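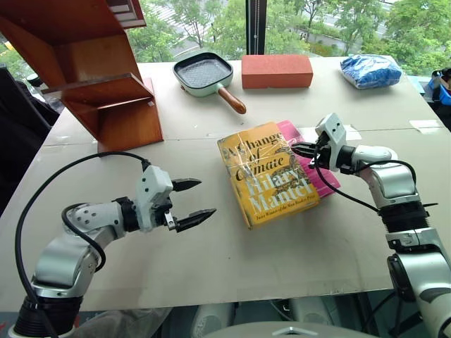 テーブルに置かれた黄色いハードカバーの本

声に出して読むための詩集 港町ドルタセンの朗読会を訪ねて

港町Drutasenの朗読会は、夕方の便が桟橋を離れたあとに始まる。船の時間に合わせているのは、島から通ってくる人が前の便で着くためで、開演時刻はダイヤが変わるたびに動く。チラシには時刻の代わりに「船が出てから」と刷ってあった。初めての客はたいてい早く着きすぎて、隣の食堂で待つことになる。

会場のSfakianakisは、もとは船具を扱う店だった。壁にはロープを掛けていた鉄の鉤が残っている。天井が高く、声がよく響く半面、雨の日は屋根の音がうるさい。主催する支援団体Wikentがここを借りるようになった理由は単純で、町の公会堂より安く、片づけの時間を急かされないからだという。

Wikentは、内陸の洪水で家を失い、この町に移ってきた人たちの生活相談から始まった団体である。住まいの手続き、学校の転入、病院への付き添い。朗読会はその仕事の中から出てきた。相談の順番を待つあいだ、待合室の机に紙と鉛筆を置いておいたところ、子どもの絵に混じって大人の書いた短い文章が残されるようになった。詩と呼んでいいのか、書いた本人にも分からないものが多かった。担当者はそれを捨てずに封筒に入れておいた。

封筒の中身を本にしたのが、町の小さな出版社Tredardである。収められたのは14人の作品で、言語は7つ。見開きの片側に元の言葉、もう片側に町の言葉による訳が並ぶ。文字の向きが違う言語もあり、割り付けには手間がかかった。編集者は当初、訳だけの薄い冊子を考えていたそうだが、書き手の一人に「それでは自分の詩がどこにあるか分からない」と言われ、判型から考え直した。

刊行は2025年6月。お披露目を兼ねた朗読会は2日間にわたって開かれた。取材したのは初日の夜である。

進行はごくあっさりしていた。司会が題名を読み上げ、まず書いた本人が元の言葉で読む。少し間をおいて、別の人が訳を読む。拍手は訳が終わるまで待つのが決まりらしく、常連が手を膝に置いたままでいるので、初めての客もそれに倣う。経歴の紹介はない。どこから来たか、何を失ったかも話さない。話したい人は詩の中で話すし、そうでない人は別のことを書く、というのがWikentの説明だった。

実際、洪水を扱った詩は思ったより少ない。ある作品は、乗り合いバスの運転手が釣り銭を渡すときの指の動きだけを書いていた。別の作品では、新しい部屋の台所の窓が小さすぎると延々と文句を言う。会場ではこの詩がいちばん笑いを取った。訳を読んだ人が途中で自分も吹き出してしまい、一行戻って読み直した。

もちろん水の詩もある。水位の上がる一晩を、家具の名前を順に並べるだけで書いた作品は、元の言葉で聞いているあいだ意味が分からなくても、同じ音の繰り返しがだんだん短くなっていくのが耳に残った。訳ではその音を再現できない。訳者はかわりに行を切り詰め、最後の行を一語だけにした。

翻訳の作業は、町の図書館の一室で行われた。訳者の多くは専門家ではなく、両方の言葉を話せる学生や、長くこの町に住む同郷の人たちである。まず逐語訳を作り、書き手に口頭で確かめ、それを町の言葉を母語とする人が声に出して読む。つっかえた箇所は直す。書き手が同席できない回は作業を進めない。そのため一篇に何か月もかかることがあり、Tredardの刊行予定は二度延びた。
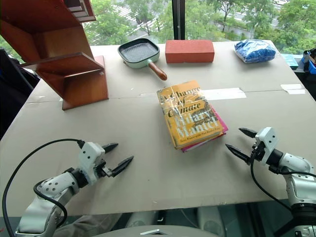

テーブルの中央に積まれた本

声に出してつっかえるかどうかを基準にしたことで、本の性格もはっきりした。書店の棚に並ぶ詩集と比べると、一行が短く、読点が多い。編集者によれば、読点は文法のためではなく息継ぎの場所として打ってあるという。巻末には各言語の読み方の手引きがつき、仮に意味が取れなくても音だけは追えるようになっている。この手引きは学校の先生に評判がよく、授業で使いたいという問い合わせが版元に届いている。

一方で、異論もある。地元の文芸誌に載った書評は、作品の出来にばらつきがあると書いた。選考をしていないのだから当然の指摘で、編集者もそれは認めている。書評はさらに、支援の文脈を離れて読まれたときに残る作品がどれだけあるかと問うていた。これについてWikentの担当者に尋ねると、しばらく考えてから、残るかどうかはこちらで決めることではないと思う、とだけ答えた。書き手の中には、この書評を切り抜いて台所に貼っている人もいるそうだ。自分の詩の題名が新聞以外の紙に印刷されたのは初めてだから、というのが理由である。

売り上げの扱いは、奥付の裏に細かく記されている。印刷と製本の費用を引いた残りを、書き手と訳者で等分し、Wikentは受け取らない。当初は全額を団体に寄付する案もあった。それを断ったのは書き手の側だったという。原稿料をもらえば書いた人になれるが、寄付に回れば支援された人のままになる。話し合いの場でそう発言した人がいて、その後は反対が出なかった。額は多くない。それでも振り込みの明細を見て、次の原稿を持ってきた人がいる。

初日の朗読は2時間で終わった。予定より長引いたが、席を立つ人はほとんどいなかった。終演後は椅子を壁際に寄せ、温かいお茶と、豆の入った薄焼きのパンが出る。本の販売もこの時間に行われ、書き手がその場で署名をする。署名に慣れない人が多く、日付まで書くべきか、相手の名前の綴りはどうかと、列はなかなか進まない。帰りの船がある島の客には、先に並んでもらっていた。

隣に座っていた女性は、毎回来ているがまだ本は買っていないと言った。目が悪く、字を読むのがつらい。耳で聞けば足りる。ただ今回は孫に頼まれたので一冊持って帰るつもりだという。どの詩が好きかと聞くと、台所の窓の詩を挙げた。自分の家の窓も小さいのだそうだ。

課題は会場である。Sfakianakisの建物は屋根の修繕が必要で、冬のあいだは使えなくなる見込みだ。図書館、小学校の講堂、フェリーの待合室などが候補に挙がっている。待合室なら船を待つ人が足を止めてくれるが、案内放送が朗読に重なる。Wikentは一度試しに開いてみて、放送が入ったら読み手が黙って待つという形を考えている。

次の朗読会は9月に予定されている。新しい書き手の作品が加わるほか、これまで訳を読んできた人たちが、自分の書いたものを読む時間も設ける。訳者の一人は、人の言葉を何度も声に出すうちに自分でも書きたくなったと話していた。題はまだ決まっていないという。

入場は無料で、予約はいらない。席は先着順となり、満席の場合は入口の扉を開けたままにして、外にも長椅子を並べる。詩集は会場のほか、Drutasenの町内の書店とTredardの窓口で扱っている。遠方からの注文は版元が郵便で受け付けるが、発送は週に一度なので、到着までに余裕を見ておきたい。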